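Bilhete combinado comboio + museu em Plidelville: compensa?

rota_sul
16 de março de 2025
Vou passar um dia em Plidelville com base em Arnaud. O passe Rarneo combina o regional de ida e volta com a entrada no museu dos transportes. Alguém comparou com a compra em separado? Viajo com um adulto e uma criança de seis anos.

tmarques_72
Comprei em fevereiro. A entrada avulsa só compensa se já tiverem bilhete de comboio. O passe é válido no dia da primeira validação, até ao fim do serviço, e não dá para repartir por dois dias. Valida-se na plataforma, antes de embarcar.

linha_estreita
Discordo em parte. O passe não cobre a linha expresso, só o regional, que demora 90 minutos. Quem fica apenas uma manhã perde metade dela no caminho.

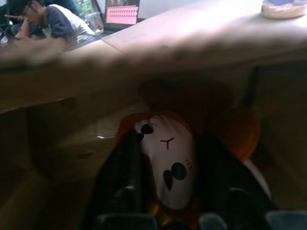
O museu em si vê-se em duas horas. A secção de sinalização ferroviária fica no piso de baixo e tem legendas completas; a do piso superior é mais interativa e menos documentada.

tmarques_72
Duas horas é pouco. Só a sala dos encravamentos mecânicos levou-me mais do que isso. Quanto ao regional, a diferença real para o expresso depende do transbordo, que é apertado e falha com frequência.

rota_sul
E a criança paga?

pestix_fan
No comboio não, até aos seis anos inclusive. No museu paga tarifa reduzida. Atenção aos cacifos: os da entrada são pequenos e não levam mala de cabine. A estação tem cacifos maiores, a 200 metros.

linha_estreita
Os da estação estavam fora de serviço quando lá fui. Confirmem antes.

pestix_fan
Estavam dois blocos fechados, o terceiro funcionava. Só aceita moedas.

rota_sul
Obrigado. Fico com o passe e o regional das 8h. Levo só mochila.

tmarques_72
Esse para em todas. Sente-se do lado esquerdo, apanha o viaduto.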